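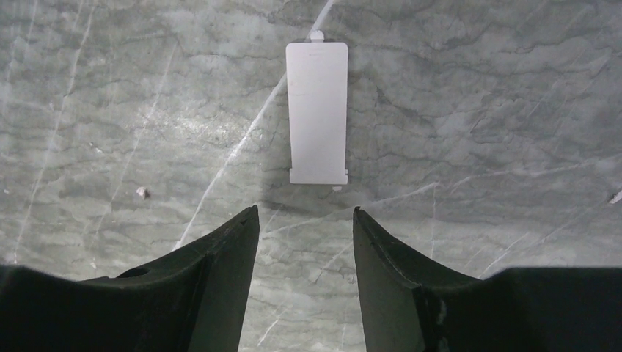
A flat white plastic piece with a small tab.

Andico Repair Log

Version with the corrected prices, 2019-06-05

Andico is a table of repair jobs from one small shop for household electronics in Uvstead. It has 2888 jobs, one job in each row, and 19 columns. The jobs were first written by hand in the shop's order books, and later typed into the Galtix order program. I took them out of Galtix, cleaned them, and removed everything that belongs to the customers.

I made this data set for people who study how long things are used, and for people who want real, short, badly spelled English to test their text programs. Both kinds of users wrote to me after the first version. I tried to keep both in mind, but when their wishes were different I kept the text as it was written in the shop.

Files

The package has 3 files.

jobs.csv
The main table. Encoding is UTF-8, the separator is a semicolon. The first line holds the column names.

terms.txt
A list of short forms used by the shop, with the full words next to them. For example, "bc" is battery cover, "nff" is no fault found, "cwc" is customer will call.

changes.txt
What I changed between versions, newest first.

Main columns

job_id
A number I gave myself. It isn't the number from the order book.

month_in and month_out
The month when the item came and the month when it left. Days were removed for privacy. If month_out is empty, the item was never collected, or somebody forgot to close the job. These two cases can't be told apart.

item_type
One word or two words, such as radio, remote, kitchen scale, door bell, alarm clock. I made these groups after reading all the rows. The original word is in item_raw.

complaint
What the customer said, in the words of the person at the desk. This is the most interesting column and also the most dirty one.

work_done
What the bench wrote after the repair. Often it is only "cleaned contacts" or "ok now".

part_source
Where the part came from. The values are new, used, customer, made, none and unknown. "Used" means it was taken from another item in the shop. "Made" means it was cut or printed in the shop.

price
The price the customer paid, tax included. Zero is a real value here: the shop often took no money for a job under five minutes. An empty cell means the price is not known.

result
Fixed, partly fixed, not fixed, returned without work.

The remaining columns are described in the first lines of terms.txt.

How the rows were cleaned

1. Names, phone numbers and street names were removed from all free text and changed to the word REMOVED in capital letters. I did this first with a script and then read each row with my own eyes. It took the whole of March.

2. Spelling in complaint and work_done was not corrected. "Batery", "battry" and "batt" are all there. Please don't send me corrections for these.

3. Jobs that were typed two times were joined into one. When the two versions had different prices, I kept the higher one if the order book agreed with it, and left the cell empty if the book couldn't be read.

4. Jobs for other shops were taken out. The shop on Patwary Lane did soldering work for two other businesses, and those prices follow a different logic.

Known problems

In 108 rows the result says "fixed" but the work_done column is empty. I believe most of these are quick jobs done at the desk, but I have no proof, so the rows stay with the flag no_work_text set to 1.

The word "cover" is used for many things: a battery cover, the back of a radio, the soft bag of a blood pressure meter. If you count covers, please read the complaint also. Missing and broken covers are one of the common reasons why a remote was brought in, and the shop almost never had the same one in stock. They looked for something close and filed it until it fitted, and in the table this can be "used" or "made", depending on who was writing.

The person who wrote the desk notes changed in the middle of the period. The first one wrote long sentences. The second one wrote three words. A model that is trained on text length will learn who was at the desk, and I saw this mistake in one student work already.

Prices aren't adjusted for inflation. Before the corrected version, some older prices also had the decimal point in the wrong place. If you have results from the older table, please run them again.

Small parts in the records

The column part_bin tells from which storage box a small part was taken. The boxes had letters and the compartments had numbers, so "C4" means box C, compartment 4. It is filled only for the later jobs, when the shop started to sort screws, springs and tabs by size and no longer by the item they came from. I left the codes unchanged, although the list of what was inside each compartment is lost. You can still use them to see which jobs needed the same kind of part.
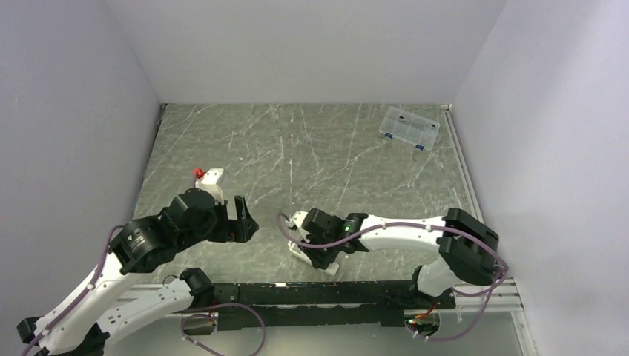
What not to use it for

Please don't use the table to compare brands. The brand column was removed for this reason. People bring to repair what they own and what they like, and one shop in one town can't say which maker is better.

It is also not good for estimating how much a repair costs today.

Loading the table

In most spreadsheet programs you must choose the semicolon by hand when you open the file. Set part_bin to text before you import. If you leave it on automatic, codes such as "E10" may be read as numbers.

License and citation

You may use, copy and change the data if you name the source. Please cite it like this:

Jakubowski, Iwona. Andico Repair Log. Uvstead.

Contact

Questions and found errors can be sent to me, Iwona Jakubowski, through the issue page of the project. Please give the job_id and the column name. I answer slowly in summer. If you find a personal name that I didn't see, write "privacy" in the title and I will take the row out on the same day.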